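I finally sat down with the budget for the gripper project, and it's not pretty, so of course I'm going to share all of it with you.

For anyone new to this blog, I've been wanting a proper two-handed setup for collecting folding data at home for ages. Two grippers, two cameras, something to record onto, and enough blue pads to keep going when the first ones wear down. I had 700 dollars set aside for the whole thing, and I told myself that was the ceiling. Really the ceiling!

The grippers ate most of it. I compared the Verholm kit with the Lustar one for weeks (I have a spreadsheet, it has tabs, don't judge me) and went with Lustar at 300 for each hand. The Verholm was cheaper up front, but the fingers come as one molded piece, so when the pads go you're buying the fingers again. With the Lustar you peel the old pads off and stick new ones on. That sold me.

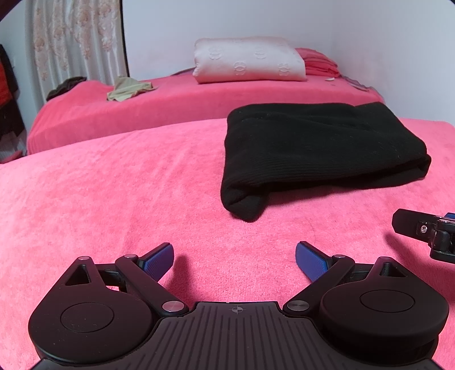 So that's 600 gone before I'd bought a single cable, and I still had cameras to think about. I'd penciled in a matched pair from Piras at 195, which already put me over by more than I'd like to type out. Then there's shipping, and the little screws, which I will absolutely lose. I've started a line in the spreadsheet called "stuff I forgot" and it keeps growing.

What I didn't budget for at all was things to fold. I figured we own clothes, how hard can it be? But I want a mix of thick and thin, and dark pieces too — black knits especially, where the folds are hard to pick out. Plush bedding went on the list as well, the fuzzier the better. Thrift stores are going to get a good chunk of my August.

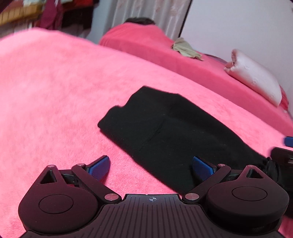
The other big question is storage. My laptop fills up fast and I hate deleting anything before I've looked at it properly. I priced out a Serkuvance drive, the big one with the rubber bumper, and then closed the tab, and then opened it again after dinner. It's still open. I think the sensible plan is to buy the small one now and wait on the big one until I know how much I'm recording in a normal week, but you all know how I am with sensible plans.

If you're pricing your own setup, my advice is to buy the spare pads in the same order as the grippers. I didn't, and paid shipping twice for something that weighs less than a letter.

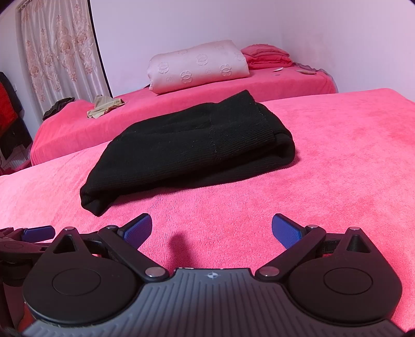 Posted by Foldbudget

Next on the list is a second set of batteries. I keep going back and forth, but stopping to charge in the middle of a pile of laundry makes me cranky, so they'll probably win out over the fancy carrying case. The case can wait until the fall. A shoebox and an old towel will do until then.

I'll put the spreadsheet up once I've taken out the embarrassing tab. If you've used the Verholm fingers for more than a couple of months, please leave a comment and tell me how the pads held up!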